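# Second-hand gears, first-hand tolerances

Parvaneh Babaei's arm lives on a bench at the shared workshop in Bimbridge, and has spent most of August learning to hold scrap.

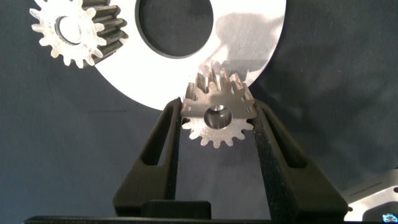
Babaei and Ulises Ayala set out to build a gripper that could sort parts from broken gearboxes, on a budget that ruled out force sensors. The controller reads motor current and stops closing when it passes a set limit. Flat stock was easy. Spur gears are harder: the slotted black fingers have to meet the teeth on either side, and the worn, scuffed face of the steel one gives the camera at the wrist little to work with. A shiny bore helps, though the highlight inside it moves with the lamp.

The software, named Gashaw, now runs to 3,268 lines. Ayala would like it shorter. Most of the recent work has gone into the approach angle — if one finger touches early, the gear rolls before the other arrives. Their fix closes the gripper in 20 small steps and checks the current after each.

In the last evening's trial it held 19 gears out of 20. The miss was traced to a slack screw in the left finger mount, since replaced. Next comes a second camera, fixed to the bench, and a proper box for the power supply.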